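Nernisa skewering cell

The Nernisa skewering cell is a small two-armed robot station, set up by Ekrem Kaplan in the workshop at Yüksel to practise threading soft pieces of food onto a thin skewer. One arm holds the skewer while the other picks up a piece and brings it across, and a good deal of the cell's story is really the story of keeping those two on friendly terms.

Setting up

The cell was put together in June on a plain table with a white tray on top. Both arms run on a controller program called Grilo, which stores 16 taught positions, and each arm is lined up afresh whenever a gripper has been off. Kaplan's habit was to close one gripper on a bare skewer, bring the other across to meet the point, and carry on nudging until he was happy (which could take most of a morning, as he cheerfully admitted in his notes).
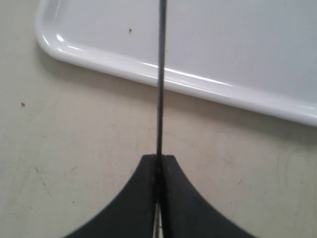
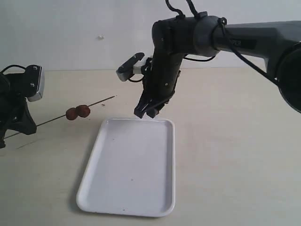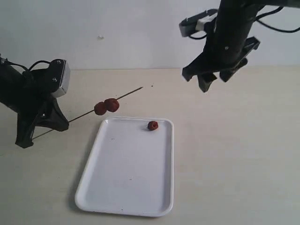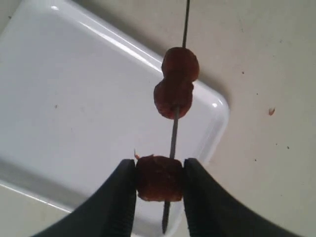

The Nernisa cell at work, with the skewer and the white tray.

Looking after the cell

Because the cell handles food, much of its upkeep is simple cleaning. Crumbs are brushed from the table and tray, and the gripper fingers are wiped along their inner faces, where bits tend to gather and can spoil the hold on something as slim as a skewer. The fingers come off for a proper wash after every 100 skewers. Cables are looked over at the same time, with a gentle tug at each plug, and there should always be enough slack left for the wrist to turn freely.

Repairs

The longest stoppage on record began on 2/24/19, when a wrist bearing in one of the arms wore out after 2,060 skewers. A new one came from Novetti, and the cell stood still for 5 days while it was fitted and the positions were taught again. Kaplan took the chance to replace the finger screws as well, and wrote the tightening order on a card kept in the spares drawer.

See also: Grilo (controller); Two-armed robots; Grippers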